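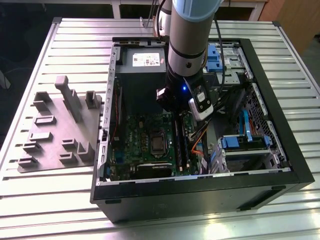
Bronden takes old office computers apart in Prastville, and we have been doing it long enough to have opinions about screws. Davina Dunbar started the shop with one bench and a van that smelled of toner. Most of what comes in is the plain black tower you once kept under your desk and kicked by accident. We lay it on its side, take the side panel off and see what's worth keeping: the power supply, the memory, the drives if there are any. Dell boards like this one, with the processor socket already empty, still have plenty on them to sort. Blue plastic latches get their own bin. Widad Kassab insists on it, and she has been right about the latches so far.

We moved into the old Ostrowski building in September, all 1,870 square feet of it, 900 of which have heat. There are 3 benches and one good chair, awarded daily by a process we'd rather not describe.

Parts that test fine go on the shelf for repair shops and for people who love a machine more than it deserves. The rest is sorted by metal and sent to Sternodberg. Drop-offs are free up to 20 towers. Past that, please call first, and please take your coffee mug off the top.

About > Who We Are > The Shop
Filed under: Our Story, Computer Recycling
Last updated: October 16, 2022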